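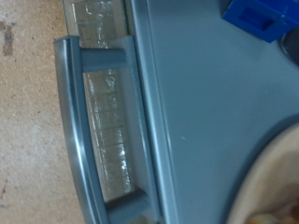

Tracking pitch workload for a 14U fastpitch pitcher, band work included?
Posted in Softball > Pitching
Kamran Safavi

I keep the workload log for a 14U travel team (Brekescombe, second season) and I need a consistent method for counting throws outside of games. Game pitches are easy, they come out of the scoring app. Our number one threw 208 over a two-day tournament and 53 in a short bullpen on the Tuesday after. What I can't settle is how to enter warmup throws, long toss and band work. She does her band routine at home with the tube looped over the long curved handle of an appliance, the kind that stands off the panel on two short posts, and her parents report it to me in sets. The handle is smooth and gently curved, so I assume the loop can creep during a set and the line of pull isn't constant. I don't know if that matters enough to record.

Current log columns: date, game pitches, bullpen pitches, overhand throws, bands (sets x reps), soreness 0 to 10 next morning. I add the first three into one total. One of the other coaches says bands should be converted and added too, at one rep = half a pitch. I can't find where that number comes from.

Specifically:
- do warmup pitches between innings count
- do overhand throws go in the same total as windmill pitches
- is there any accepted conversion for bands

She plays second base when not pitching, so the overhand count isn't zero.

Yusri Sumampouw
Accepted

I have kept logs for high school and travel pitchers for several seasons. Going in your order.

Between-inning warmups count. They are windmill pitches from the full distance. Effort is lower, so I give them their own column and apply a weight of 0.5. The 0.5 is my own choice and has no study behind it. What matters is using the same value all season so that weeks can be compared. Five warmups an inning over a seven-inning game is 35 pitches, and your 208 almost certainly leaves them out if it came from a scoring app.

Overhand throws go in a separate total. Different motion, different tissue. If you sum them you will see a number rise and have no idea which activity caused it. Keep two running totals and look at each one over 7 days and 28 days. I flag a week when the 7-day total is well above the average week in the 28-day window. The flag only means I ask her questions. It doesn't bench her.

There is no accepted conversion for bands that I'm aware of. I would drop the half-pitch rule. A band rep is slow and the load depends on the tube, how far it is stretched, and the exercise. Log it as done or not done, with the tube color and sets. That is enough to notice that she skipped it for two weeks.

On the anchor: take it off that handle. Door handles on appliances are made to be pulled in the direction that opens the door, and band work pulls in exactly that direction. A strap anchor that closes in the hinge side of a solid interior door costs very little, stays at one height, and fixes your line-of-pull problem. Tell her to check the tube for nicks when she sets it up.

One change to your sheet: the soreness score needs a location. "4" is not useful. "4, front of shoulder" is. Any pain that is sharp, or still there after a couple of days off, goes to a doctor or athletic trainer and comes out of your hands.

Brelar
I just count everything as 1. Warmups, overhand, all of it. Under 100 a day and she's fine. Never had a problem in 2 seasons with my daughter.

Kamran Safavi
Thanks Yusri. I split the totals last night and back-filled from October. Warmups are estimated at five an inning because nobody wrote them down. Do you count pitches thrown in the bullpen before the game as warmup or as bullpen?

Yusri Sumampouw
Bullpen, full weight. By the end of a pregame she should be near game effort. Mark the back-filled rows as estimates so you don't mix them up with counted ones later.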